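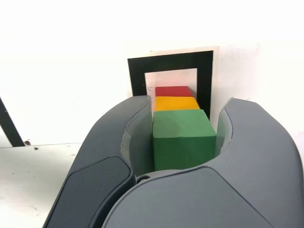
Bretside, second floor: the planner visit

The Multulier open day ran on 21/03/2023, and I picked the software tour because the hardware one had a line. Our guide was Vega Peñalver, who maintains the grasp planner and talks about it the way people talk about a teenage son.

The demo task is blocks. Green, yellow-orange and red, in a row, edge to edge, with the green one nearest the gripper. Putting two curved fingers around the front block is the easy part. Getting the planner to admit there are three blocks took them from January to last week. The old segmentation kept merging neighbors into one long, festive brick and planning a grasp for that.

Tikura, their new perception module, proposes 564 candidate grasps per cycle and throws out nearly all of them. Peñalver showed us the rejects in the log viewer, color-coded by reason. My favorite category was "other" – almost 2,000 entries since breakfast.

Questions, as far as I caught them: the replanner runs at 5 Hz, the simulator disagrees with the real table about friction, and the config file is 3,000 lines long. Someone from Stoyanova asked who understands it. We moved on to coffee.

The log viewer goes open source later this year. I'd take that over the arm.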